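Kitchen Counters and Everyday Items: Your Questions

By the Lorkow Rentals housekeeping desk
18 March 2026

These are the questions guests and long-stay tenants send us most often about the kitchens at Bevan Court. If yours is missing, write to the desk and quote your unit number.

What comes with the kitchen?

Every unit has a toaster, a few mixing or serving bowls, at least one cooking pot and some food containers with lids. Plates, mugs and flatware are in the drawers and upper cabinets. Larger units also get a kettle. Blenders and slow cookers can be borrowed from the desk for up to 47 hours at a time.

Where should the toaster go?

Keep it at the back of the counter near the outlet. Before you switch it on, pull it forward so there is a clear gap between it and the curtain, and slide the curtain to the side. When it has cooled down you can push it back.

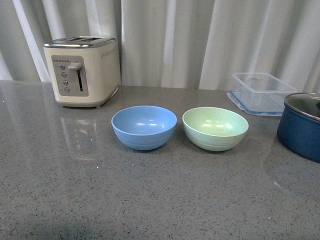 Unplug it when you leave for more than a day. The crumb tray slides out from underneath and should be emptied once a week if you make toast most mornings.

Can I put a hot pot straight on the counter?

No. Use a trivet or a folded dish towel. The counters handle daily use well, but a pot right off the burner can leave a mark, and we do charge for repairs. Trivets are in the drawer under the stove.

What do I clean the counter with?

Warm water, a drop of dish soap and a soft cloth. Dry it afterward or you'll see streaks – speckled gray hides crumbs but not water spots. Please don't use bleach, scouring powder or the rough side of a sponge. The Zodex spray under the sink is for the stovetop only.

Can the bowls and containers go in the microwave?

Bowls, no. Move the food to one of the white plates first. Containers are fine for short reheating with the lid off. Both can go in the dishwasher on the top rack.

How should I store them?

Stack the bowls one inside the other. Leave containers open until they are fully dry, then put the lids on. A damp container closed overnight starts to smell.

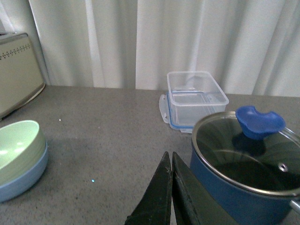 Stacked bowls and an open food container on the counter.

Can the kitchen curtain be washed?

Yes, but let us do it. We take the curtains down every July and bring them back within 2 days. If yours gets a grease stain before then, send a note to the desk and we'll swap it.

Something is broken or missing. What now?

Tell us within a day of moving in and there is no charge. After that, small items are billed at cost. The desk is at extension 2248.

Related questions
Laundry room hours and tokens
Parking at Bevan Court
Trash and recycling at the Dratau Street entrance
Returning your keys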